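4.2 Living with tools in small homes

When we first sat down with the people who kept diaries for us, we had expected the talk to turn quickly to money, and to whether one ought to buy a tool or borrow it from a neighbor. It did come around to that in the end, but most people wanted to begin somewhere else, with the question of where a thing goes once it has come through the door. A household in Rulla may have 680 square feet to live in, and a drill that is used twice a year has to sleep somewhere on all the other nights. We came to think of this as the resting life of a tool, and it takes up a good deal more of the diaries than its working life does.

The 21 households in the Villix lending program were asked to write a few lines each time a borrowed item entered or left the home. Some wrote a few lines and some, to our delight, wrote pages. One couple spent most of May describing a tile saw that had taken over the end of their kitchen bench, and how they had begun to set the mail on it, then the fruit, and at last a lamp. By the time it was due back they were a little sorry to see it go. We found smaller versions of this story in nearly every diary, and we would gently suggest that earlier surveys, which asked only how often a tool was used, had no way of hearing it.

People also wrote, with more feeling than we had prepared for, about how tools feel in the hand. Grips, jaws, pads and handles came up again and again, often alongside a remark on whether the borrower felt trusted with something better made than what they owned.
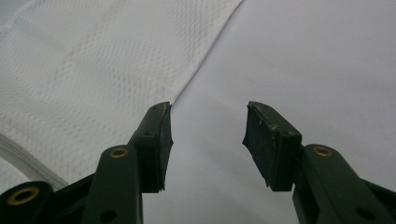
Figure 7. Gripping tool with green fingers and black pads.

Trust of this kind seems to run in both directions. Households that had been lent a costly item early on tended to write more kindly about the program, and they were also more willing to put their own things on the shared shelf at Asta later in the year. The shelf held about 700 items by the close of the study, and we were told more than once that the best of them had come from people who had first been borrowers. We cannot say from diaries alone that one thing led to the other, and we return to this difficulty in Section 5, where the Mahasneh households, who had no shelf of their own, are taken up at more length.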